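July, late, shoes still on

Finally got to the open day at Hellström! I've been saying I'd go for two years and something always came up, so this morning I just got in the car. Parking was a mess (204 spots, says the sign, and every one taken), so I walked in from the garden center with my coffee.

Linnea Fagerlund was running the tour and she's a riot. She took us past the big packing line first, which was loud and honestly a bit dull after five minutes, and then into the back where they teach the arms to pick up everyday stuff. That I could have watched all day. One arm spent ages deciding how to get hold of a sponge, and when it finally did the whole group cheered – me included, louder than I meant to.

Bohdan Holovko let the kids take turns steering the little one, the Grostix. A boy of 4 was better at it than his dad. I had a go too and knocked over a cup, and Bohdan said they'd knocked over 1,000 before me, so no hard feelings.

What stuck with me was how much fuss goes into choosing the things. I'd figured they'd use blocks. Nope, it's groceries and toys, whatever is squishy or shiny or a funny shape. I loved the table by the woven screen, with the honey bear and the tissue box and that shuttlecock with the pink and yellow and green feathers.

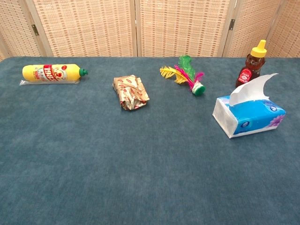
Photo: Rosario De Luca

Rosario was in my group and sent me that one before I'd even found my car again. I asked Linnea which thing gives them the most trouble and she said anything that crinkles, then got pulled away by a man with a question about forklifts. I want to write and ask her more. Also need to buy honey, I've been thinking about toast since noon. Bed now, dentist at 8.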